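Search this site...
2 min read

Wash-day tips from my kitchen

Stubborn tea stains in mugs? I swear by bicarb and a damp cloth -- no scrubbing, just a slow rub and a rinse. Joanne Ackroyd put me on to it one July when I'd nearly thrown out a whole set!

Limescale round the taps is next. Wrap them in kitchen roll soaked in white vinegar and leave for 10 minutes (longer if you're in Fakstead, our water's dreadful).

We use cookies. Accept / Manage

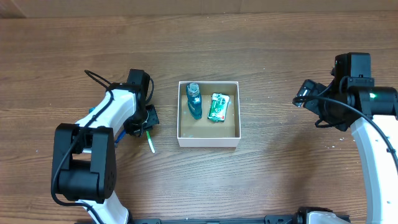
Cupboards get muddled because small things wander to the back. I stand mine in shallow open boxes, and a plain white cardboard one does the job -- a bottle and a little green packet sit side by side in it with room to spare. Wipe the shelf on a Wednesday and lift the lot out in one go.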